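**Zernel prüft Werbeaussagen zu Steindekor: Viel Muster, wenig Auskunft**

Mudach, im März – Die Verbraucherinitiative Zernel hat Angebote für Arbeitsplatten und Wandverkleidungen mit Steindekor durchgesehen und hält einen großen Teil der Werbung für nicht belegt. Von 30 angeforderten Unterlagen enthielten 18 keine Angabe zum Trägermaterial. Begriffe wie »steinähnlich«, »naturnah« oder »dauerhaft wertig« kamen dagegen fast überall vor.

Besonders skeptisch beurteilt Zernel die Serie Tamura des Anbieters Coslow. Der Prospekt nennt einen Preis von 429 Euro je Platte und verspricht »Granitgefühl auf Jahre«. Wie viele Jahre gemeint sind, bleibt offen. Auf eine schriftliche Nachfrage erhielt die Initiative einen zweiten Prospekt, in dem derselbe Satz stand, diesmal in Fettdruck. Prüfberichte zur Kratzfestigkeit lagen nicht bei.

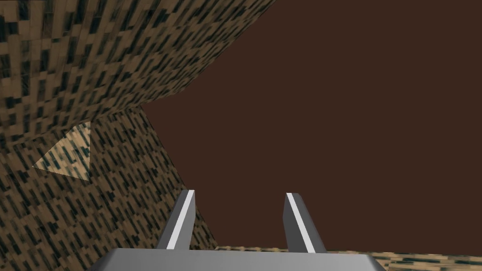
Auch die Musterauswahl im Handel hilft Käufern nach Einschätzung von Zernel nur begrenzt. Ausgelegt werden meist handgroße Stücke, auf denen fast jedes Dekor ruhig wirkt. Eine hellbraun und schwarz gesprenkelte Textur, die wie in der Abbildung über große Flächen läuft, hat eine ganz andere Wirkung, erst recht vor einem dunklen Rotbraun. Wer eine Küche oder ein Bad plant, sollte sich deshalb eine Platte in voller Größe zeigen lassen. Ob der Handel dazu bereit ist, darf man bezweifeln: Nur fünf der angefragten Anbieter sagten es zu, zwei davon gegen Gebühr.

Die Branche hat angekündigt, ihre Produktblätter freiwillig zu überarbeiten. Zernel begrüßt das, erwartet aber wenig. Eine ähnliche Ankündigung gab es schon einmal, geändert wurde damals vor allem das Layout. Die Initiative fordert verbindliche Angaben zu Träger, Deckschicht und Reparaturmöglichkeit – und zwar vor dem Kauf und auf der ersten Seite.

Die Auswertung kann bei der Geschäftsstelle in Mudach angefordert werden. Coslow wurde der Text vorab zugesandt, eine Stellungnahme ging bis Redaktionsschluss nicht ein.

Pressekontakt: Zernel, Geschäftsstelle Mudach, samstags nicht besetzt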